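Brirkville abre al público una muestra sobre la mesa y el menaje cotidiano

BRIRKVILLE. El Centro Cívico Menzies inaugurará el próximo viernes la muestra «Poner y recoger», dedicada a los objetos de uso diario en la cocina y a la forma en que se guardan en las viviendas de la localidad. La iniciativa, promovida por la asociación cultural Wotwood en colaboración con el taller Rikine, podrá visitarse de forma gratuita hasta finales de mayo.

La exposición reúne 313 piezas cedidas por vecinos, entre platos, tazas, cestas, escurridores y pequeños muebles auxiliares. Según informó la directora del centro, Davina Farquharson, la convocatoria de préstamo permaneció abierta durante el invierno y todas las piezas serán devueltas a sus propietarios una vez concluido el periodo de exhibición.

«Nos interesaba el menaje que se usa a diario, con independencia de su valor», señaló Farquharson durante la presentación. La directora agradeció asimismo la participación de las familias que han acompañado sus préstamos con una breve nota escrita sobre el uso de cada objeto.

El recorrido se distribuye en dos salas. La primera, coordinada por Annapurna Iyer, aborda la mesa puesta y la vajilla. La segunda, a cargo de Narayanan Chettiar, se ocupa del secado y el almacenamiento, con especial atención a los escurridores de madera, los soportes para tazas y la cestería. Chettiar explicó que muchas cocinas de Brirkville disponen de poca superficie de trabajo y que ello condiciona la elección de recipientes y soportes verticales.

Como complemento, el centro ha programado dos talleres sobre organización de la cocina, que impartirá Rekha Bangera. En ellos se trabajará sobre una mesa con menaje corriente y se tratarán cuestiones como la colocación de los platos en el escurridor, el aprovechamiento de las cestas y la disposición del mobiliario auxiliar. Cada sesión admitirá hasta 665 asistentes, entre quienes acudan al salón de actos y quienes la sigan por conexión remota. La inscripción deberá formalizarse en la recepción del centro o por teléfono.

Gangadharan Alva, presidente de Wotwood, indicó que la asociación estudia publicar un catálogo con las notas aportadas por los vecinos. La edición dependerá de la financiación disponible y no se ha fijado todavía un plazo para su aparición.

El acto de apertura tendrá lugar a las 18.00 horas y la entrada será libre hasta completar el aforo. El acceso para personas con movilidad reducida se efectuará por la puerta lateral del edificio. Durante los talleres, la segunda sala permanecerá cerrada a las visitas.

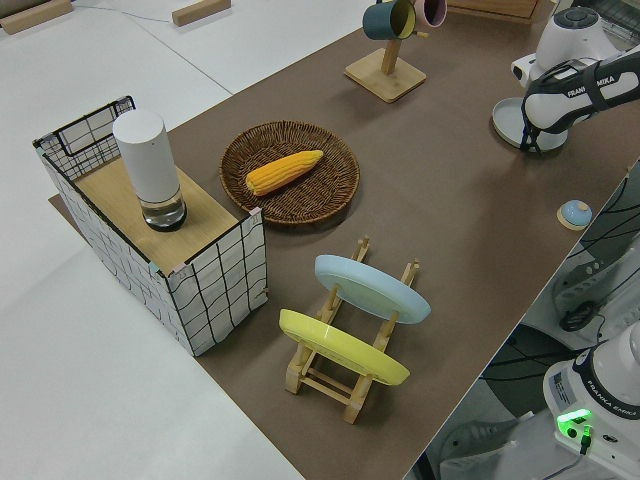
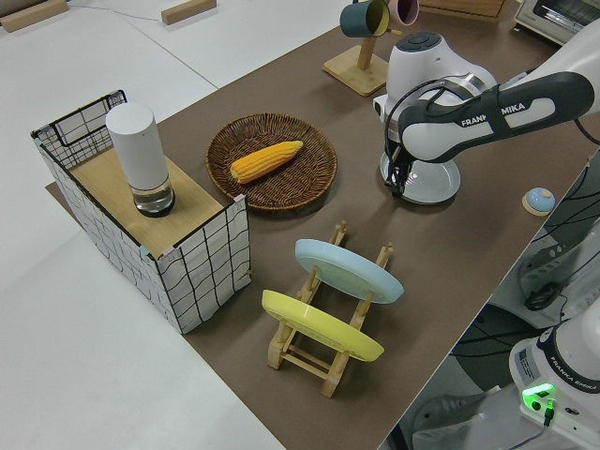
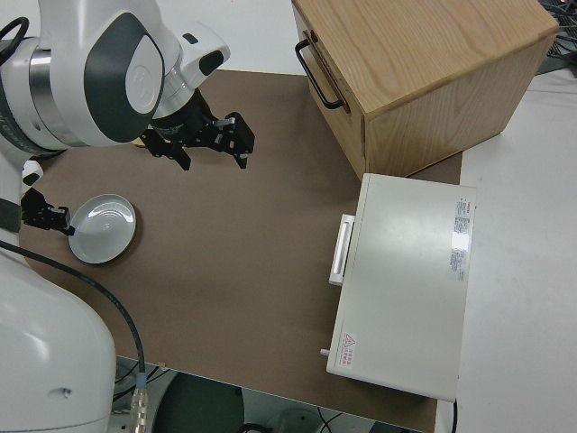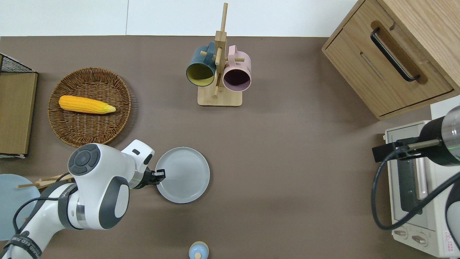
Mesa de trabajo con menaje de cocina. En la primera imagen, el escurridor de madera con dos platos y el soporte con tazas; en la tercera, el mueble de madera clara con tirador negro.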